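Trí Lưu
OK, shoe rack thread! I've been putting this off since January and I finally have thoughts, so many thoughts, about where shoes should live in a small entryway. Grab a snack.

Trí Lưu
Background for anyone new: my front door opens straight into the living room. There's no hall, no closet, no little bench with baskets. You step in and you're basically on the couch. So for two years the shoe system was a pile. A big, friendly, ever-growing pile.

Trí Lưu
I tried a boot tray first. Great for boots! Terrible for everything else, everything slid into one corner and I'd be late for work digging for a left sneaker.

Trí Lưu
Then I tried one of those over-the-door pocket things. My feet are big. The pockets were not. Moving on.

Trí Lưu
What finally got me going was a neighbor giving away a little two-tier rack - black ends, shiny chrome rods going across, the kind you've seen in every dorm ever. I carried it up the stairs under one arm. That's how light it is, and I love it already.

Trí Lưu
Why I'm so into rods over solid shelves: grit falls through. With a solid shelf you end up with a little beach on every level. With rods it all lands on the floor underneath, and one pass with the vacuum gets it. I'm thrilled about this, I can't even pretend to be cool about it.

Trí Lưu
Downside, and I'll be fair here: skinny heels can poke down between the rods. My sister visits in heels, so hers go on the floor next to the rack. She's been informed.

Trí Lưu
Before setting anything up I sorted the pile. Every single pair, out in the open. I made three groups: wear all the time, wear sometimes, and why do I still have these. The last group was the biggest. There was a pair of cleats in there from a soccer team that doesn't exist anymore.

Trí Lưu
My rule for the rack is 6 pairs, max. Everything else goes in a bin in the bedroom closet or goes out the door. I went back and forth on this number all Tuesday evening and I'm really happy with where I landed.

Trí Lưu
Do clean the rack itself before you load it up! I wiped the rods with a damp rag and a drop of dish soap, then went over them with a dry towel so they wouldn't spot. Check the screws on the end pieces too. On a secondhand one they can work loose, and then the whole thing leans like it's had a long day.

Trí Lưu
Also do the soles of your shoes. Old toothbrush, warm water, five minutes in front of a show. I found a pebble in my running shoes that I think had been with me since Pemora (the lake trip, some of you were there, it rained the entire time and it was wonderful).

Trí Lưu
And figure out your layout before the rack goes by the door. Much easier up on a table where you can tip it over and get at every side than crouched on the floor with your head against the doorknob.

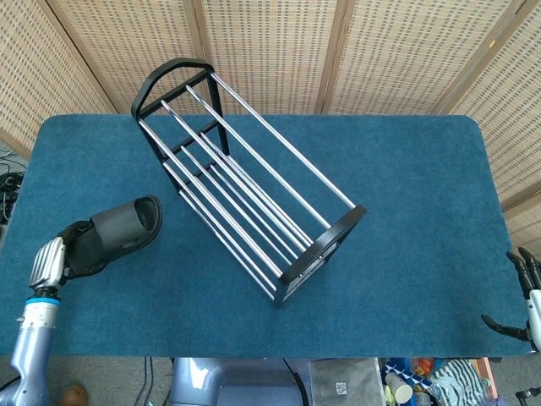

Rack on its side on the blue carpeted table, black slide up first.

Trí Lưu
Slides are my favorite thing to test a rack with. They're wide and flat, and if they sit nicely across the rods then pretty much any sneaker will. They also get the best spot on mine - top tier, closest to the door - because they're what I grab for trash, mail, and chasing the cat down the stairs.

Trí Lưu
Final order at my place: slides and sneakers on top, work shoes and rain shoes on the bottom. Toes pointing out. I know some of you are heels-out people and I respect your journey, but I like to see the laces.

Trí Lưu
Someone asked if it works for kids' shoes. I don't have kids, but my friend over in Vedov does, and she says little shoes sit better sideways, parallel to the rods. Going to borrow that idea for my slippers and see.

Trí Lưu
This morning I walked in with groceries in both hands, kicked off my shoes, set the bags down and put the shoes straight on the rack. Took no time at all! The floor by my door is a floor again and I keep going over to look at it.

Trí Lưu
Next up is the coat situation. I have hooks. I have a drill. I have a wall I'm a little scared of. If you've hung hooks in old plaster, please tell me everything.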